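3.2 Seating and arm support at the shared table

The second part of the study looks at how people sit when both hands are busy at the same time. Most advice on office chairs was written for typing, where the forearms rest and the hands stay close together. In our rooms at Brukbridge and Ridgeway the work is different. A person sits at a table, holds one object in each hand, and keeps both arms away from the body for a long part of the session. We wanted to know whether the armrests of a normal office chair are of any use in this kind of work, and whether they get in the way of the elbows.

The sessions were held in July. We had 14 participants, and each of them worked in 2 sessions. No one was told how to sit. Before the first session the participant could change the height of the seat and move the chair nearer to the table or farther from it. After this the chair was left as it was, but the participant was free to lean back, turn or stand up. In total we kept 400 short records of posture, 200 from each room. A record was made only when both hands were in use, so pauses for talking or drinking are not part of the material.

For each record we noted three things: if the back touched the backrest, if one or both forearms touched an armrest, and if the elbows were held lower or higher than the wrists. The coding sheet was taken from our earlier study at Dindlow, with small changes in the wording. We also asked the participants to wear their usual clothes. In a first trial at Padano we had given everyone the same tight shirt, and several people told us that they moved in a more stiff way than at home. Wide sleeves make the elbow harder to judge, and we accept this as a cost. When the position of the elbow was not clear, the record was marked as open and was not used for the comparison of the two rooms.

Figure 3. Seated posture at the table with both hands occupied. The arms are held apart and one forearm is raised; the chair has an armrest on each side.

The armrests were used less than we expected. Participants often placed a forearm on them at the start of a session and then lifted it again when the task asked for a wider reach. Some of them said in the interview that they had forgotten the armrests were there. Others liked to have them as a place to return to between two movements - a short rest, as one person wrote, before the next lift. We therefore do not recommend to remove the armrests, but their height should be easy to change with one hand.
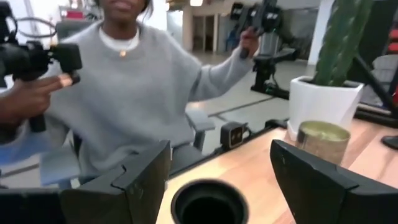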